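Nendix opens orders for wrist camera and finger kit

Nendix has begun taking orders for a retrofit kit that puts a camera and a pair of soft-faced fingers on parallel grippers already in service. The kit, sold under the name Lalley, is meant for small shops and labs that own an arm but have no vision at the wrist.

The base version costs 846 euros and includes two fingers, the camera with its bracket, a cable harness and a license for the recording software. A second set of fingers can be added for 324 euros. Deliveries are due to start in December from the company's workshop in Skallstead, and the first production run is limited to 1,000 units.

Fitting takes four screws per finger and two for the bracket. The harness runs along the outside of the forearm and is held with straps, so the arm's own covers stay closed. Nendix supplies adapter plates for three common bolt patterns. Owners of other grippers can download the drawings and have a plate cut locally, but the company will not warrant the mounting in that case.

Vlastimil Zelenák, who led the design, said the camera was placed close to the fingers to keep both tips in view through the whole stroke. "You lose the wide view of the table. You gain the last few centimeters before contact, and that is where most of our missed grasps happened," he said.
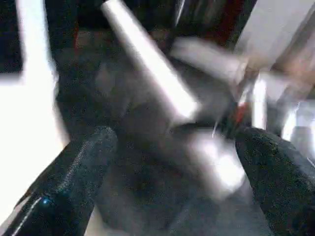
The short distance has a cost. When the wrist turns quickly, anything near the fingers moves a long way across the sensor between one exposure and the next, and the result is blur. The software offers a fixed short exposure to limit this, although the picture then gets darker and noisier. Automatic exposure is the default. Nendix recommends switching it off under strong overhead lighting, where pale objects tend to wash out, and setting a manual value with the arm parked over the work area.

Recordings are stored with the joint positions and the finger opening on a common clock. Version 3 of the software, supplied with the kit, can also mark stretches in which the wrist moved faster than a chosen limit, so that they can be reviewed or dropped before a data set is used for training. The marking is based on joint speed alone and does not examine the pictures.

Lukáč, a contract packing firm, ran two kits on a sorting line before the launch. According to the firm, the finger faces held up well on cartons and plastic tubs but picked up dust and needed wiping at each shift change. It also asked for a longer harness. The production kit has one, with a right-angle plug at the camera end.

Several items are still open. There is no sealed version for wet areas, and the camera bracket cannot be used together with a tool changer. Nendix says a bracket for tool changers is being tested but has given no date or price.

The warranty covers the electronics for two years. Finger faces are treated as wear parts - replacements are sold in pairs and can be changed without removing the camera. Orders are handled directly by the company, with payment due on shipment.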